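Bench Instructor Wanted – Evening and Weekend Classes in Hand-Cut Joinery

Kavoron Woodshop, Wemville
Part time, 15 hours a week to start

We're looking for someone who loves sharp chisels and doesn't mind explaining the same mortise four times in one evening. Our hand-tool classes have been filling up faster than we can schedule them, and we'd like a third instructor on the team before the next round of courses begins!

Kavoron is a teaching shop with a machine room at the back and a bench room at the front. Most of our students have never cut a joint before. They start with a marking gauge and a saw, make a bench hook, then move on to a small wall cabinet with a mortise and tenon door. A few of them get hooked and stay for the chair class (you'd be welcome to help with that one too, if chairs are your thing).

What you'd be doing

Teaching two evening classes and one weekend class, up to eight students each
Demonstrating sawing, chiseling, planing and layout at the front bench
Keeping the shared chisels and plane irons sharp
Helping students pick boards and work out a cut list
Writing up short notes after each course so the next instructor knows what ran long

What we'd like to see

Solid hand-tool joinery – mortise and tenon, lap joints, housings, and a decent dovetail
Comfort with a table saw, bandsaw, jointer and planer, as you'll be breaking down stock for class
Patience with beginners, including the ones who go quiet when something goes wrong
Some teaching background is great, but we've hired people straight from cabinet shops and been very happy with them

You don't need a degree or a certificate. Bring a piece you've made, or photos of one, and tell us about the part that gave you trouble. We really do enjoy those conversations.

Pay and the rest

Each weekend class pays $255 and each evening class pays $240. Sharpening and prep hours are paid separately at our shop rate, which we'll go over when we talk. Instructors get a key, their own storage locker and free use of the benches and machines outside class hours – plenty of us build our own furniture here. Lumber comes at cost through our supplier, Safavi.

How to apply

Send a short letter and a few photos of your work to Urmila Mishra at the front office, or drop it off at 433 Dindasen Street. Applications are open until 12 September 2025. We'll invite people in for a paid trial session, where you'll teach one joint of your choice to a small group of us. We promise to be reasonably well-behaved students.

Questions before you apply? Call or stop by whenever the bench room is open. We're glad to show you the tools.

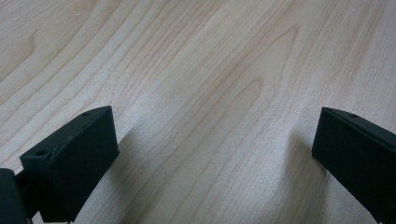

Ziad Saliba
I taught the April course and would add that the sharpening takes longer than you'd think, so ask about those hours at the trial. Is the chair class still full for anyone who wants to sit in first?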